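Londach opens its pretend houses to paying robots

Robots that can't yet be trusted in your lounge room now have somewhere else to go. Londach, the Prarkisel software outfit, has put its Banimell kit on general sale after a winter of invitation-only trials. It is a library of simulated rooms where a gripper can practise on the furniture, and the furniture never sends a bill.

The standard licence costs $2000 a year and comes with 1000 room layouts and 817 household objects, from drawer cabinets to things you hang on a wall. Buyers load their own arm or pick a stock gripper, then watch from a camera fixed behind the fingers. It's not a flattering angle, but it's the one the robot gets.

The decorating will be familiar to anyone who has rented furnished. Red rug, cream wall, grey chair, a canyon in a frame. 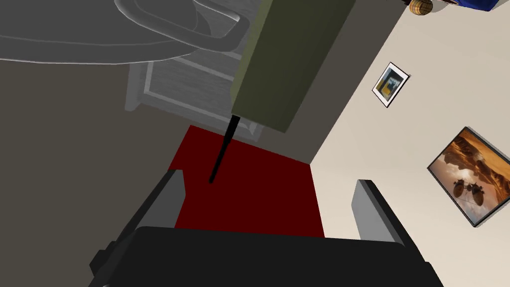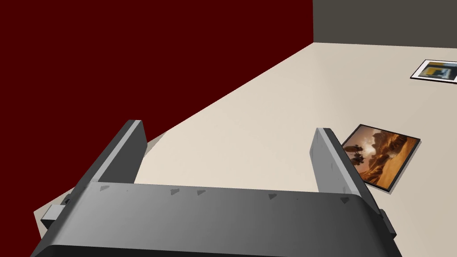
A simulated gripper in a Banimell room, with the framed desert picture in both views.

What you get for the money

The licence covers five seats, which will suit a small lab and annoy a large one. Rooms can be re-coloured, re-lit and rearranged by script, and every run can be saved and played back from the start -- handy when the arm does something odd at two in the morning and everybody has gone home.

Textures are on the plain side. Londach says it kept them that way so the rooms would run on an ordinary desktop, and on our office machine they did, with the fan making its feelings known. The manual is thorough on physics settings and has one paragraph on installation.

Rival Dierckx still offers better-looking kitchens, at a price it prefers to discuss by phone. Banimell's own kitchens are promised for December. Existing trial users keep their saved rooms if they move to a paid licence before then.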